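Gripper trial FAQ

Same questions keep landing in my inbox so they're all going here. Will update when I get time. Last edit 9 Jul 2021. Lalit Rawat, bench 3.

What are you comparing?

Three grippers on the one arm. The Mondetel two-finger (the one we've had for ages), the Clindik soft-finger set, and a Sheehan suction head on loan. Same arm, same controller, same objects, same operator where I can manage it. The operator is mostly me.

Why not a bigger arm?

Not what we're testing. Arm's fine. It has more payload than any of this stuff needs.

What's in the object set?

28 items. Kitchen and bathroom bits mainly: cups, tubs, bottles, sponges, a couple of boxes, one horrible bag of dried peas. Full list is on the shared drive under "objects_v2". Don't use v1, it has the glass jar in it and we no longer have the glass jar.

How many picks so far?

976 logged. Not split evenly. The Mondetel got a head start as it was already bolted on, so don't go comparing raw totals, use the rates.

Which one is winning?

Depends what you're picking up, sorry. Suction is quickest on flat lids and the boxes. Useless on the sponges. Soft fingers are gentlest and handle the odd shapes best but they're slow to close and I don't love how they sag when the arm is stretched out. Two-finger is boring and reliable, crushes the thin cups if you forget to turn the force down. I have forgotten to turn the force down.

Where does the camera go?

On the wrist, same bracket for all three. The camera is the Poltik small one. We tried an overhead as well in June but the arm blocked its view at the exact moment we wanted to see something, so wrist only for the scored runs.

Isn't the wrist camera too close?

At the end of the approach, yes. Focus is fixed, so anything right up against the lens goes soft and you lose the edges. For a pick we plan from further back, freeze the target, then go in more or less blind for the last bit. If you're hoping to track the object right up to contact with this camera, don't. Get one with a shorter focus distance or add a touch sensor.

What about clear and frosted stuff?

Hardest part of the whole trial. Coloured objects, no drama. With anything see-through or milky the detector either misses it, or picks up whatever is behind it and puts the box in the wrong spot. Frosted is a bit better than clear, at least there's some surface to see. Pale on a pale background is the worst combination. The black surface helps heaps with the lower edge, does nothing for you once the object fills the view.

Can I just put a sticker on it?

For your own demo, sure. Not for the scored runs. We're keeping the objects plain.

Does the depth channel fix it?

No. Depth on the frosted ones is full of holes. On the clear ones it's mostly holes. We log it anyway.

What counts as a succesful pick?

Lifted clear, held for six seconds, put down without tipping. Dropped on the way down = fail. Dented = fail, and write down which gripper. Picked the wrong object = fail even if it was a lovely pick.

Lighting?

Overheads on, blinds down. Please leave the blinds down. Afternoon sun shifts the colour balance and I had to bin a whole set over it.

How long to swap grippers?

Two-finger to soft is quick, same plate. Suction takes longer, you've got the air line to run and the controller needs a different tool profile loaded. CHECK THE PROFILE. If the tool length is wrong the arm will drive the head straight into the table, it doesn't know any better.

Can I book the bench?

Yep, use the sheet on the door. Mornings are easier. Leave the arm parked and the air off when your done.

Can I have the data?

Logs yes, ask me. Images also yes but they're big, bring a drive. File names have the gripper first, then object, then attempt number. A few early ones are the wrong way round and I haven't fixed them.

Are you testing other cameras?

Would like to. There's a second Poltik model with adjustable focus, waiting on a quote. If it gets approved I'll rerun the frosted items first, those are the ones where it should make the most difference.

What does a close view of a frosted object look like from the wrist?

Have a look. No hard edges on the surface, no print to lock onto, a pinkish-tan tint low down that the detector could easily take for an object of its own. Pale stuff either side of it, black in the bottom corners.
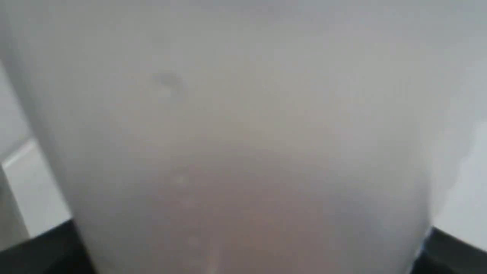 Wrist camera, translucent object at close range. Too near for sharp focus.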